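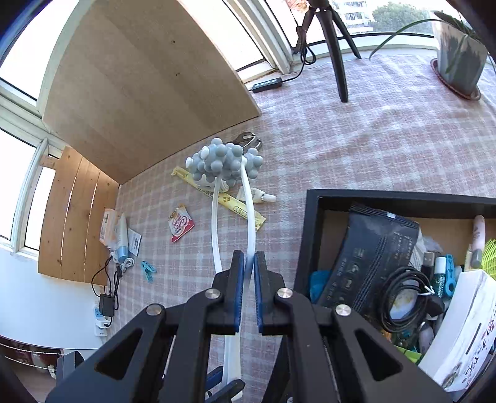 The knobbly thing, Thursday.

Woke at five with my neck locked to the left again, so I spent the first hour of the day looking at the dresser whether I wanted to or not. Dr. Wannasri (he says call him Charoen, but I can't call a man Charoen while he has my skull in both hands) wants me to keep a pain diary. So far the diary says "neck" and, on the next line, "still neck." He finds this unhelpful.

His theory is that I sleep wrong. I've been sleeping for decades with no complaints from management, but fine. He drew me a picture of a spine and a picture of a pillow and an arrow between them. The pillow should be lower. Or the spine should be. I put the drawing on the fridge and it has already slid under the pizza coupon.

Pillow shopping in Tetthorpe after lunch. The Ngubane store has a whole wall of them now, and a bench where you're supposed to lie down and try them in front of people buying lamps. I lay down. The Pleleck is filled with buckwheat and sounds like somebody walking up a gravel driveway every time you swallow. The Wudum is foam, costs three times what I'd pay for a pillow, and comes with a booklet. I bought the Wudum. I read the booklet in the parking lot. You have to let it rest for 2 days before you rest on it, so tonight it gets the guest bed and I get the old one.

Stefaniia Dovhaniuk called while I was in the car. She says it's stress, and that hers went away the week she quit the choir. I'm not in a choir. She suggested I think about what my choir is. I said I'd think about it and then thought about the receipt.

Walked home from the bus the long way, as ordered: shoulders down, chin in, like a pigeon being told off. 569 steps from the stop to my door, which I know only because I'm supposed to reach 1,000 without stopping and had to go around the block again. Mrs. Next Door watched both laps from her porch and waved at each one.

Soup for supper. Sorted out the cords on the table afterward, a job I've been dodging since March, and got as far as the black power adapter before losing interest. Good cloth for it, at least — the pink plaid makes any chore look like a picnic.

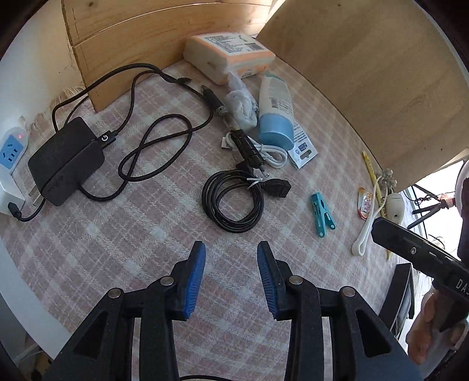 Before bed

Did the chin exercises, ten of them, facing the mirror. Can turn right as far as the towel rack. Left was never the problem. Wrote "neck, slightly less" in the pain diary and underlined slightly so he won't get ideas.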